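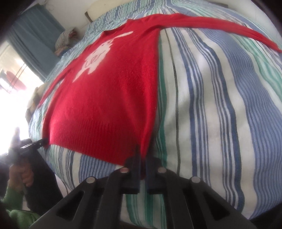 Unit 4: Buffer Zones and Divided Territories
Handout for the second session

Reading before class: chapters 3 and 4 of the course pack, plus the short paper by Rosário Paiva on local crossing rules. Bring the map sheet from last time.

1. Terms

Ceasefire line: the line where two forces stopped when fighting ended. It may follow a river or a road, or cut through a village. It has no legal standing as a border unless both sides later agree to it.

Buffer zone: a strip of land between two ceasefire lines, which the forces on both sides agree to stay out of. Width can vary from a few yards inside a town to several miles in open country.

Recognition: the act by which one state accepts another as a state. A government can run schools, courts and a police force for decades without being recognized. Keep this apart from control, which is a question of fact.

Guarantor: an outside state that has promised by treaty to uphold a settlement. Students often mix this up with a mediator. A mediator helps with talks and has no duty to enforce the result.

2. The Tirnton case

We use Tirnton as a model case through the whole unit. It is a port district split between two administrations, Abreu in the north and Jomthorpe in the south. The ceasefire line is 95 miles long. There are 19 crossing points, most of them open only in daylight. Some 2000 people live inside the buffer zone itself and hold papers from one side or the other.

Talks have been held on and off for 30 years. The main points in dispute:

Property. Families who left want their houses back or want payment. Families who moved in have also lived there a long time.
Security. Abreu wants its guarantor to stay. Jomthorpe wants all outside troops gone before a vote.
Form of state. Jomthorpe proposes one federal government. Abreu asks for two equal states that cooperate.

Yaw Ofori's article in the course pack argues that the order of these points matters more than their content. Vasco Guerreiro disagrees and puts property first in every case he studies. Read both and note where they use the same evidence.

3. Group work

Groups of four, two on each side. Draft a one-page proposal on crossing points only. Leave property and troops out of it. Hélder Gouveia will take the Abreu groups and I will take Jomthorpe.

4. Written work

Two pages on this question: can a regional bloc mediate in a dispute when one of the parties is a member? Use at least one source from each side. Papers are due by 5 p.m. on the last day of classes in June.

Afonso Macedo
Office hours are posted on the department door.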